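Quiénes somos

Semlow es un taller pequeño que arma y revisa material de escritura para escuelas, academias y oficinas. Lo empezamos Italo Valentini y yo, Kamonchanok Rojanasak, en un local prestado con 4 mesas y una estantería. Italo había trabajado muchos años en una papelería; yo venía de un laboratorio de tintas y todavía estaba aprendiendo el español, por eso pido disculpas si alguna frase de esta página suena un poco rara.

Hoy somos 12 personas. Estamos en el edificio Probert, segunda planta, con entrada por el patio.

Qué hacemos

Preparamos estuches para el curso escolar, con bolígrafos, lápices y gomas que elegimos nosotros. La línea más pedida se llama Grarutum y lleva bolígrafos de cuerpo transparente, porque los maestros nos dijeron que así los alumnos ven cuánta tinta les queda. La línea Zadon es para oficinas y se vende en cajas de 10 unidades.

En septiembre salieron del taller 872 estuches, que para nosotros es mucho. Esa semana también la madre de Italo estuvo cerrando cajas.

Cómo revisamos

Cada bolígrafo pasa por la mesa blanca antes de entrar en el estuche. Elegimos una superficie blanca porque en ella se notan bien las rayas del plástico y cualquier mancha de tinta. Miramos la punta, el clip y el cuerpo, y después escribimos una línea corta en papel. Los que no escriben bien a la primera se apartan en una bandeja y se prueban otra vez por la tarde.

En la mesa usamos guantes de punto, para no dejar huellas en el plástico claro.

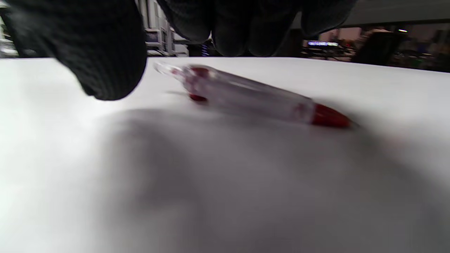 Bolígrafo transparente con detalles rojos y mano con guante negro, sobre la mesa blanca.

Visitas y pedidos

Recibimos visitas de colegios por la mañana, desde las 10, con aviso previo. Si usted quiere ver las muestras o cambiar el contenido de un estuche, puede escribirnos con el formulario de contacto. Contesta normalmente Italo, y yo cuando él está de reparto.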